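Telescoping rod

A telescoping rod (also telescopic rod, extending rod or pull-out rod) is a hand tool or a part of a tool, made of several tubes of different width which slide one into the other. When the tubes are pushed together, the rod is short and can be kept in a drawer or a pocket. When they are pulled out, it reaches places where the arm cannot come. The principle is used in many household articles, among them dusters, back scratchers, magnetic pick-up tools, pointers, inspection mirrors and radio antennas.

Name

The word comes from the small hand telescope, whose body was built from tubes that slide together. In shop catalogs the words "telescoping" and "telescopic" are used for the same thing. "Extendable" is a wider word and also includes rods that are folded or screwed together from loose pieces. Such rods are not treated in this article.

Construction

The parts of a simple telescoping rod are the handle, the segments and the tip. The widest segment is usually fixed in the handle, and each following segment is a little thinner than the one before. The inner end of a segment is made slightly wider, or has a small spring sleeve, so that it cannot be pulled out completely. The outer end of the tube around it is pressed a little inward for the same reason.

Most small rods have no lock. They hold their length only by friction between the tubes, and this is enough for light work such as dusting or picking up a pin. Longer rods, for example window poles and paint roller poles, need a lock. The common types are the twist lock, where one tube is turned against the other, the lever clamp and the spring button that jumps into a hole.

Materials

Small rods are often made of stainless steel or of brass with a chrome coating. Aluminum is preferred for long poles because of its low weight. Fiberglass is chosen for work near electrical lines. The handle can be bare metal, but more often it is covered with plastic, rubber or foam, which gives a better grip and is less cold in the hand.

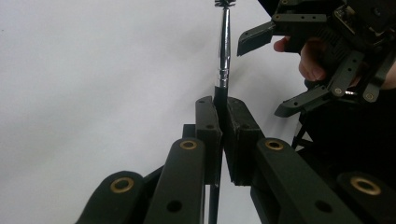

The handle is the part of a telescoping rod that differs most from one model to another, while the shaft is built in nearly the same way everywhere. A handle can be short and thick, as on a back scratcher, or slim, as on a pointer. Color is often used to separate it from the shaft. A black handle below a polished chrome shaft is one such combination, and on a bright shaft of this kind the joint between two segments can be seen as a slightly thicker ring, or ferrule. The ferrule is a good place to look first when a rod is inspected – dirt collects easily at its edge, and a tube that has been bent will often stop moving there.

Tips

The tip decides what the rod is used for. Some rods have one fixed tip, others have a small thread where the tip can be changed. Common tips are:

Brush or duster, for shelves, lamps and the space behind radiators
Magnet, for screws and needles that have fallen behind furniture
Round mirror, for looking under or behind an object
Hook, for curtains, roof hatches and clothes on a high rail
Hand or rake shape, for scratching the back

Household collections

Telescoping articles have been collected in a modest way, mostly together with other small household tools. The museum in Brundholm has 131 of them in its kitchen and cleaning department, and 40 are shown in a glass case beside the brooms. The list was made by Aksel Holst, who sorted the rods by the kind of tip and not by age, as the age of many pieces could not be found. A smaller group, from the closed hardware shop Aaltonen in Skultholm, is kept in storage and can be seen on Saturday after agreement.

Care and storage

A rod should be wiped before it is pushed together, so that dust and water do not follow the segments inside. Steel and chrome tubes are dried with a soft cloth. Oil is used sparingly on friction rods, for too much of it makes the segments slide back under their own weight. A drop of light oil on the cloth is normally sufficient.

The thinnest segment is the weakest and is bent most easily, especially when the rod is fully out and pressed sideways. A small bend can sometimes be straightened by hand. A dent in a tube is more difficult – the next segment will then catch inside, and the shaft usually has to be replaced.

See also

Feather duster
Reaching tool
Window pole
Ferrule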